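Home | Forums | Houseplants | Small Space Living | Search | Log in

Illwood Home & Garden Board > Houseplants > Little potted flowers dropping buds on desk

Print this thread | E-mail this thread to a friend

tejada_mom
ok so I got one of those small flowering plants at the Anthorpe garden center in June, not sure of the name, tag fell off in the car. Sits on my desk inside a shelf unit, north window on the other side of the room. Looked great for 2 weeks. Now the buds go brown before they open and the bottom leaves are yellow. Watering every other day, small glass. Too much? Not enough? I'm about to toss it.

brickandfern
Don't toss it!! Every other day is way too much for a little pot. Stick your finger in up to the first knuckle, if it's damp leave it alone. Also a desk nook is darker than you think. Your eyes adjust, the plant doesnt. I kept mine in a spot like that all winter and got three sad leaves. 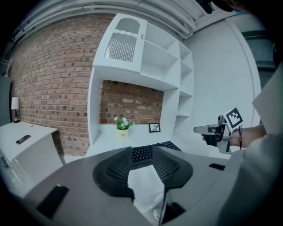
Anyway what worked for me was moving it to the kitchen sill in the morning and bringing it back when people come over. Pain in the neck but it blooms. I turn it a little each time too.

Grubbs72
Disagree on the moving. Plants hate being moved. Pick a spot and leave it there. Half the bud drop questions on this board are people carrying pots all over the house. Get a clip lamp, put it on a timer, done.

brickandfern
I've been doing it two years and mine is fine – so maybe they don't ALL hate it

Grubbs72
One plant isn't proof of anything.

candela_z
Candela Zabala here, I run the plant swap table at Tejada. You are both kind of right. Moving a plant from a dark shelf to hot afternoon sun is what knocks the buds off. Morning sill and back again is pretty gentle. But first thing I'd check is the bottom of the pot. Lots of the cute ones have no hole. Water just sits down there and the roots rot, and yellow bottom leaves are how you find out.

tejada_mom
No hole. ugh. It's a gift type pot with a word on the front. Can I drill it?

candela_z
If it's ceramic, yes, with a tile bit, slow, keep it wet. Or leave the plant in a plastic nursery pot and drop that inside the nice one. Lift it out to water, let it drip in the sink, put it back. That's what I do with everything now.

Grubbs72
Or a layer of gravel at the bottom, my dad always did that

candela_z
Gravel doesn't help, sorry. Water still sits, just higher up.

Grubbs72
worked for him for thirty years but ok 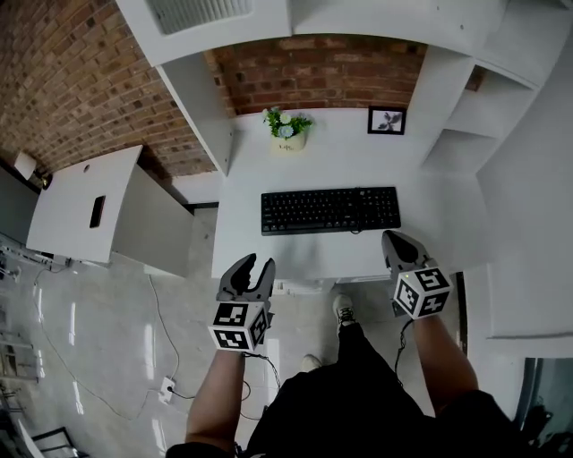
pluto_ann
Can I keep the computer on the same desk or does the warm air dry it out?

brickandfern
Keep it, just don't park the plant right where the fan blows. A foot to the side is plenty, and don't water it over the keyboard – ask me how I know

tejada_mom
Update. Pulled it out and the bottom half was mush and smelled like a pond. Cut off the brown roots, new soil (Ferkov brand, the small bag, it was on sale), stuck it in a plastic cup with holes poked in it. No buds left but there's one new leaf. Is it worth feeding it?

candela_z
Not yet. Wait till you see a few more leaves, then half strength. Feeding cut up roots just burns them.

Grubbs72
I'd feed it a tiny bit now. And get teh lamp.

tejada_mom
Fine, I'll look at lamps. Any that don't turn the whole room purple?

pluto_ann
get a plain white one, mine came from the hardware store on a gooseneck and you can still read by it

Page 1 of 2 | Next | Thread views: 112

Contact us | Copyright Illwood Home & Garden Board | Back to top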